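Kitchen > Fruit > Growing from Scraps

How to Root a Pineapple Top

2939 views | 30 comments | 2 shares

A pineapple crown will grow into a new plant if you get the leaves off the fruit cleanly and let the base dry. Pick a fruit with firm green leaves. Skip any with brown or mushy centers.

Hold the fruit with one hand and the leaves with the other, then twist hard. Most crowns come away in one piece. If yours won't budge, cut it off with an inch of fruit attached and trim away all the flesh. Any fruit left on the stem will rot in the pot.

Pull off the lowest leaves until you have an inch of bare stem. You may see small brown bumps there. These are root buds, so leave them alone. Stand the crown somewhere airy and out of the sun for two or three days.

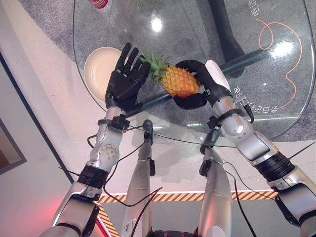
Use a six-inch pot with drainage holes. Cactus mix works well. I use the Avum brand with a handful of perlite stirred in. Push the bare stem into the mix up to the bottom leaves and firm it down with your fingers.

Water once, then wait until the top inch of mix is dry before you water again. Keep the pot in bright light at 65 degrees or warmer. Roots take six to eight weeks. Tug gently on a leaf after that, and if the plant resists, it has rooted.

Move it to a larger pot after a year. Fruit can take two years or more, and the first one is usually small. Bring the plant indoors before the first frost.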